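Shelf rail sags between brackets, add a bracket or change the rail?

Posted in Storage and Shelving, 11 May 2022
Tuoi_L (Tươi Lò)

I am putting up a run of wall shelving in a utility room. The parts are Nelon slotted uprights, Nelon brackets and a steel front rail that clips across the bracket ends. The shelf board is 58 inches long and sits on 3 brackets. It carries paint, boxes of tile and a small compressor.

With the load on, the front edge dips in one of the two bays. The brackets look straight. The wall is drywall over studs, and the outer uprights are screwed into studs. The middle upright is on hollow wall anchors because there was no stud where I wanted it.

Should I add a fourth bracket, or replace the rail with a heavier one? I would prefer not to take the whole thing down. The instructions give a load per bracket and say nothing on the rail.

Mererid Parry

Check the middle upright before buying anything. A front edge that dips near the center is often an upright pulling away from the wall. Put a straightedge across all the uprights with the shelf loaded, then again with it empty. If the middle one moves between readings, the fault is in the anchors, and a heavier rail will only hide it for a while.

The rail on most clip-on systems is a trim part. It keeps items from sliding off and ties the bracket tips together so they do not twist. It adds some stiffness to the board, but it is thin, and the clips have play in them. Do not count it as a beam.

A freestanding frame is a different case, as the rails on those are joined to the posts and carry load directly.

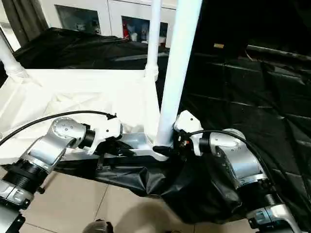

What I would do, in order:

1. Unload the shelf and take off the board and rail. The uprights can stay.

2. Find the studs on either side of the middle upright. Drive a thin nail to confirm each one, low down where the hole will not show.

3. Move the middle upright to the nearest stud, even if the bays come out uneven. Unequal bays are fine as long as the heavy items go over the shorter one.

4. Add a fourth upright and bracket in the longer bay if there is a stud for it.

5. Refit the board. If it has taken a set, turn it over.

6. Load it and check again after 2 days. Particleboard keeps creeping under a steady load, so a reading taken right away tells you little.

The compressor should go on the floor in any case. Vibration works screws loose.

Drindeck

Had the same thing in February with Kuruc brackets. Swapped the board for 3/4 plywood and it stopped. Did not touch the rail.

jidar_shed

Agree on the anchors. One addition — the load per bracket assumes the weight is spread evenly over the depth of the shelf. Tile boxes pushed up to the front edge put a lot more pull on the top screw than the same boxes against the wall. Move them back first and see what the straightedge says. Costs nothing.

Tuoi_L (Tươi Lò)

Middle upright moves when loaded. There is a stud 4 inches to the left, so I will shift it there and leave the rail alone.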